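Ticket 3842
Subject: Operators on the card station reporting sore wrists and lost sessions after the new shift pattern
Site: Zilerbridge, assembly hall, card station
Raised by: Siyabonga Moodley
Assigned to: Bart Bosman
Priority: normal, raised to high in December
Status: closed, with one item carried over

Original report (Siyabonga Moodley)

Since the card step was handed over to the teaching programme, the people who used to do it by hand now spend the shift showing it through the hand-held grippers. I was asked to log problems as they come up and there are now enough of them for one ticket.

1. Sessions are being dropped part way through. The operator finishes a card, presses save, and Skesora shows the session as incomplete. The work has to be done again.

2. Three of the people on the late shift have sore wrists by the end. All three say it is worse on the right.

3. The target on the wall screen is still the old one from when cards were handled with bare fingers. Everyone is in the red by mid-morning and it is getting people down.

4. It isn't clear who can stop the station. On the old line it was whoever was standing at it. Now people think they have to ask Segers first.

I don't have a strong view on which of these is software and which is ours. Please split them if you need to.

Reply 1 (Bart Bosman)

Thanks. I'll keep them together for now, as I suspect 1 and 2 are related. Can you send me:

- the session numbers for any dropped sessions from the last few shifts
- whether the drop happens on both shifts or only the late one
- which way the operators are standing, and whether the table height has been changed

On point 4, the answer is that anyone at the station can stop it. That was in the handover notes from Jadano but I accept those notes went to the office and stayed there. I'll send a short version for the wall.

Reply 2 (Siyabonga)

Session 3074 is the clearest one. It was a good run according to the operator, every card placed, and it came up incomplete. There are others but I was only given that number, the rest were written on a bit of card that has gone missing.

Drops are on both shifts, more on the late one.

The table height has not been changed since installation. The early shift are mostly taller, if that helps. Operators stand square to the long side.

Something else that came up when I was asking. People are used to turning a card in their fingers to get the corner down first. With the grippers they have to turn the whole wrist, or both wrists, to get the same angle. One operator said it was like doing up a shirt button in oven gloves. They are all good at this job, some have done it for years, and they don't like being slow at it in front of each other.

Reply 3 (Bart)

I've looked at 3074. The session was recorded from start to finish. What failed was the check at the end, which compares the position log for the left and right grippers. The right one has a gap in it. Skesora treats any gap as an incomplete session and doesn't tell the operator which side or when, so all they see is the failure.

A gap can come from a few places. The usual ones are a cable pulled slightly out of its socket, a gripper turned so far that its position can't be read, or the small computer under the table getting behind. I'd like to rule them out in that order.

Could someone please do the following at the start of the next late shift:

- unplug and reseat both gripper cables with the system stopped
- check that neither cable is caught under the board or against the rail
- run 20 cards at normal pace and note any drops
- run the same again with the right wrist kept as flat as possible

I know the last one isn't how anyone would choose to work. It's only for the test.
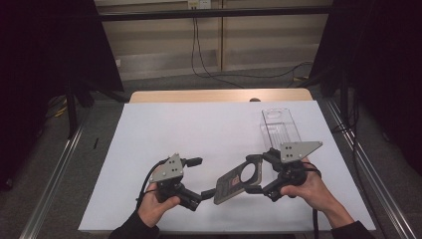 Reply 4 (Siyabonga)

Done with two operators, one after the other.

Cables reseated. Both clicked in properly and neither was caught on anything. No change from that on its own, we still had a drop in the normal run.

With the right wrist kept flat there were no drops for either of them. Both were slower and both disliked it. They also put more of the tilt into the left hand to make up for it, so I wouldn't want that to become the method.

So it looks like the angle to me. It also explains why the late shift gets more of it. They are shorter on average and the table is high for them, so they come at the card with the elbow out and the wrist bent back.

Reply 5 (Bart)

Agreed, that is the angle. Points 1 and 2 have the same cause, which makes things simpler. A bent wrist hurts and it also loses the position reading.

Proposed changes:

Table. The legs adjust. I suggest we drop the table by 50 mm for the late shift and leave it there for a full shift before judging. If the early shift find it too low they can say so, and we'll look at a platform for the others instead.

Software. I've asked for the end check to allow a short gap if the readings on both sides of it agree. I have also asked for a plain message when a gap does happen, with the side and the time, shown while the operator is still holding the card. At the moment they only find out after all the work is done, and I can see why that would annoy anyone.

Breaks. Nothing in the system stops people from pausing between cards. The timer on the wall screen makes it feel as if it does. See below.

Reply 6 (Siyabonga)

On the wall screen. I went to the shift lead at Segers and she had assumed the target was coming from Skesora. It isn't, it's a number somebody typed in for the old line and it was never taken off. She agreed to blank it until there is a fair number, and she agreed that the operators should be in the room when it is set.

There was a longer talk after that. The main question from the floor was what happens to them once the station has learned the step. I said that wasn't something I could answer in a ticket, but I'm putting it in here so it is written down somewhere. People are being asked to teach their own job, they know it, and so far they've been decent about it. What they want is a date for a meeting.

Reply 7 (Bart)

Understood, and I've passed it to the site manager in those words. It isn't mine to answer either. What I can say from our side is that the plan Jadano was given has people at the station for loading, checking and any card the machine refuses. Whether that comes to the same number of jobs is for Segers to say, and they should say it in person.

The software change went on to the test machine this afternoon. I replayed 3074 through it and it now passes. It goes to your station tonight after the late shift ends, so please leave the computer on.

Reply 8 (Siyabonga)

Update after the table change and the new version.

No dropped sessions on the late shift. One on the early shift, and this time the message came up - right side, with the time - and the operator redid the one card and carried on. He said that alone was worth having.

Wrists: two of the three say it is better. The third says it's the same. She has been moved to the checking bench for now at her own request and has an appointment with occupational health.

Early shift say the lower table is fine except for one who wants it back up. We have marked both heights on the legs with tape so it can be changed at handover. It takes two people and a few minutes.

The stop notice is up on the wall by the station. It has been used once already, by a new starter, when a cable got pulled tight. The lead thanked her for it in front of the others, which I thought was well done.

Reply 9 (Bart)

Good. Closing points 1, 3 and 4. I'm leaving point 2 open as a separate item until occupational health have reported, and I've asked whether the grippers could be made with a slightly turned handle on the right. No promise on that, it would mean new parts.

Please add the meeting date here when you have it.

Reply 10 (Siyabonga)

Meeting is confirmed for 2 pm in the canteen, both shifts, site manager attending. Late shift are being paid to come in early for it.

Happy for this to be closed.

Status changed to: closed
Carried over: wrist strain, right side, card station (owner: Bart Bosman)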